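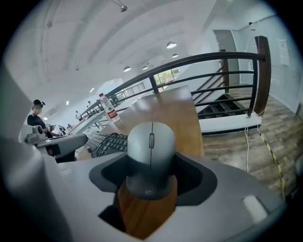
Wer bei uns im Wahlkreisbüro Hurberg mitarbeitet, lernt Politik von der Seite kennen, die selten in den Nachrichten kommt. Wir suchen zum nächstmöglichen Termin eine Mitarbeiterin oder einen Mitarbeiter (m/w/d) für Bürgeranfragen und Wahlkampforganisation, zunächst befristet bis Ende Oktober. Ein großer Teil der Arbeit geschieht am Bildschirm: Listen pflegen, Termine abstimmen, Briefe beantworten. Eine graue kabellose Maus und ein langer Holztisch gehören also dazu, ebenso aber das Telefon und an vielen Abenden der Saal im Gasthof, in dem die Leute erzählen, was sie an der Landespolitik ärgert oder freut.

Was kommt auf Sie zu? Im vergangenen Jahr haben uns 2.470 Zuschriften erreicht, vom zugeparkten Radweg in Usto bis zur Frage, wie man eigentlich Wahlhelfer wird. Wir möchten jede davon freundlich und verständlich beantworten, und dabei brauchen wir Sie! Dazu kommen die Vorbereitung der Bürgersprechstunden, die Betreuung unserer Infostände und die Abstimmung mit den 13 Ortsgruppen, die alle ihre eigenen Gewohnheiten haben - und die meisten davon sind uns sehr lieb geworden.

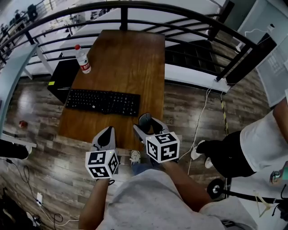
Einen bestimmten Abschluss verlangen wir nicht. Schön wäre es, wenn Sie gern schreiben, gut zuhören können und auch dann höflich bleiben, wenn am anderen Ende der Leitung einmal lauter gesprochen wird. Mit der schwarzen Tastatur auf dem Schreibtisch sollten Sie flott umgehen können, und eine Flasche Wasser in Reichweite hat sich an langen Telefontagen auch bewährt. Unser Adressprogramm Olteck zeigen wir Ihnen in Ruhe, Vorkenntnisse brauchen Sie dafür keine.

Wir bieten eine Teilzeitstelle mit 20 Wochenstunden, ein herzliches kleines Team und zwei feste Tage im Homeoffice. Für Weiterbildung stehen Ihnen 400 Euro im Jahr zur Verfügung. Eine Parteimitgliedschaft ist keine Bedingung, Freude an der demokratischen Auseinandersetzung schon.

Ihre Bewerbung mit kurzem Anschreiben und Lebenslauf schicken Sie bitte per Post oder persönlich an das Wahlkreisbüro Hurberg im Haus Zakaria, 2. Stock.

Stand der Ausschreibung: 28. Dezember 2020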